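Mug stand and table, continued

Picking up from the previous page. The stand is the white one, single peg, teardrop base. The other stand from Erkus is still in its bag on the shelf and gets its own page when I open it.

Left over from last time:
Does the base sit flat on the wood table.
Where should the cup go when it isn't on the peg.
What to do about the surface, if anything. Yanling wants to leave it alone.
Label the spare peg before it gets lost. (Done. It's in the Erkus bag, taped to the inside.)

Height of the stand, table to top of pole, is 241 mm. I had written a different figure on the sticky note, which was measured from the top of the base. Cross that one out if you still have it. Anything in the drawing folder that uses the old figure is wrong by the thickness of the base.

Moved the stand to the middle of the table before starting. It had been living near the edge, where the rounded corner makes it hard to say what it's lined up with.

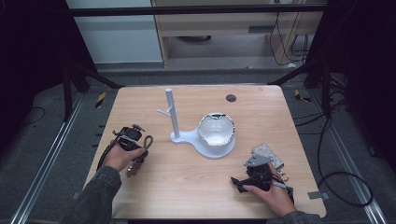
Skirkness, March

Started at 9:40. Peg to the left, round end of the base to the right, cup on the round end. I'm calling this position A and the rest of the notes are written from it. If you come in and find the stand turned, put it back to A before adding anything, or say in the notes that you didn't.

Base first. Pressed down at the round end and nothing moved. Pressed at the narrow end and got a very small tick, the kind you feel more than hear. Turned the stand a quarter turn and pressed again in the same places. The tick stayed with the base, so the table is fine and the base has a slight bow. Slid a strip of printer paper under the narrow end and it went in a short way before it caught. Two strips together wouldn't go in at all. I'm not going to chase that. A felt dot would hide it but then the stand slides more easily, and sliding was the complaint in the first place.

Sliding. Pushed the pole sideways with a finger, low down, near the base. The whole stand moves and stays upright. Pushed it near the top and it wants to tip before it moves. Somewhere between those is where it changes over and I marked it on the pole in pencil, very faint. Wipe the pencil off when finished. With the cup on the round end the change-over point goes up, as expected, and the stand feels much calmer altogether. Without the cup it's a light thing.

The teardrop shape makes more sense after an hour with it. The wide end gives you somewhere to set a cup down. I had been treating the wide part as a foot and nothing else, and parking the cup out on the table.

Cup. White, bowl-shaped, shiny inside. The rim is the part I don't like. It's a bit crinkled all the way along and has a metallic look to it, and my fingertip catches on it. Yanling thinks the rim is meant to be that way. I have written to Erkus to ask. Until there's an answer, please don't sand it or press it flat.

Set the cup down on the round end several times in a row to see how fussy it is about position. It isn't very. A little off center toward the pole is fine. Off center the other way, the cup starts to hang over the edge of the base, and then it's sitting partly on nothing, which you notice when you put a spoon in it. I'd like a shallow ring molded into the base so the cup finds its own place. Note for Erkus, low priority.

Peg. It sits on the upper part of the pole and is short. Tried it with the mugs from the kitchen, as they're what people will use. Notes on those:

Tall blue mug: hangs, leans in and touches the pole. Comes off cleanly.
Wide brown mug: hangs, but the handle opening is small and you have to look at what you're doing.
Thin-walled one with the chip: hangs well. Throw this mug out anyway.
Yanling's mug: wouldn't hang. Handle too thick for the peg. She says she'll keep it on her desk like always.

So 3 out of 4. The angle of the peg is enough to keep the mugs from creeping forward. I knocked the table with my hip by accident while the blue one was on there and it swung and settled. I wouldn't make the peg any longer. A longer one would take the thick handle but would also bring the mug farther out, and I've already said what I think about tipping.

One thing to watch. With a heavy mug on the peg and the round end empty, the weight is all on the peg side. It held every time, but it was the least happy arrangement I tried. Mug on the peg and cup on the base together is the best one. Position A with both is what I'd put in the instructions, if there are instructions.

Break at 10:50. Coffee. Wiped the table when I came back.

Table notes, for Prendergast. They asked for these separately but I'm writing them here first and will copy them over.

The top is light wood with rounded corners and there's a small round grommet hole near the far edge. Nothing is run through it for the mug work. Keep small parts away from it. I dropped a washer down there last month and found it on the carpet a good while later, and only by stepping on it.

Rounded corners are good. I've stopped catching my pocket on them. The only trouble is with measuring, as there is no proper corner to hook a tape on. Measure from the middle of the straight edge and say so.

Surface. Prendergast asked whether to put a coat of Gadau on it before we do any more with cups. My view is to wait. The sheen as it is now is soft and a bit satin, and I can see the grain without fighting a reflection, apart from where the overhead light lands. A coat of anything will probably raise the shine. It may also change how the base slides, and then everything written above would need doing over. If they want to try it, try it on the underside, or on an offcut if they still have one.

Looked the surface over slowly with my face close to it, moving from side to side so the light came across at different angles. The grain lines are long and fine, a little darker than the rest, close together in some places and spread out in others. With a fingernail I can't feel the lines at all. With the side of my thumb, going across them, maybe slightly. Going along them, no. I did this in the middle, then over toward the light, then on the duller part, and wrote the same thing each time.

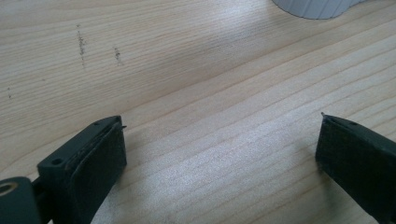 Should the base be lined up with the grain or across it?

Across it, if you have a choice. The slide felt a touch slower that way when I pushed low on the pole, though the difference is small enough that I wouldn't turn the table around for it.

Same push along the grain gave a smoother slide with less of a catch at the start. I did each direction until I was sure I wasn't talking myself into it, then asked Yanling Tang to do it without telling her what I'd found. She picked the same one. She also said the table was cold and asked if I'd had the window open.

On marks. After the morning's work I found 2 faint gray smudges where the narrow end of the base had been turning. They came off with a damp cloth. No scratch under either. The bow in the base means the narrow end touches at a small area, so that's where any wear will show up. Check there first. If it starts to leave anything that won't wipe off, stop turning the stand on the table and lift it.

Water. I haven't put any in the cup on this table and don't plan to until the Gadau question is settled. Bare or lightly finished wood and a wet cup bottom is a ring waiting to happen. For anything with liquid use the steel tray on the side bench.

Housekeeping. Leave the tape on the floor where it is. I've asked for the carpet to be vacuumed on the near side, there's wood dust from the shelf job. Kitchen mugs went back at noon, rinsed, minus the chipped one.

Still to do:
Ask Erkus about the rim (sent, no reply yet).
Ask Erkus whether the base is supposed to be perfectly flat, and how flat they count as flat.
Open the second stand. Same checks, same order, same mugs if they're clean.
Copy the table notes to Prendergast. Leave out the washer.
Wipe the pencil mark off the pole.
Fix the height in the drawing folder – 241, measured from the table.

Yanling's comment, added after she read the page: she would rather see the peg a little lower on the pole. With a tall mug hanging there's a lot of empty space under it, and bringing the peg down would help with the tipping. I agree in part. It would also bring the mug closer to a cup parked on the base, and when I held the blue mug at the height she meant, there was room, but a hand reaching for the cup would brush it. We'd need a second peg height to compare, and the pole on this one has no other place to put a peg. Could mock it up with a rubber band and a dowel. I have a dowel. I'll do that after the second stand has been through.

Stopped at 12:15. Stand left in position A with the cup on the round end.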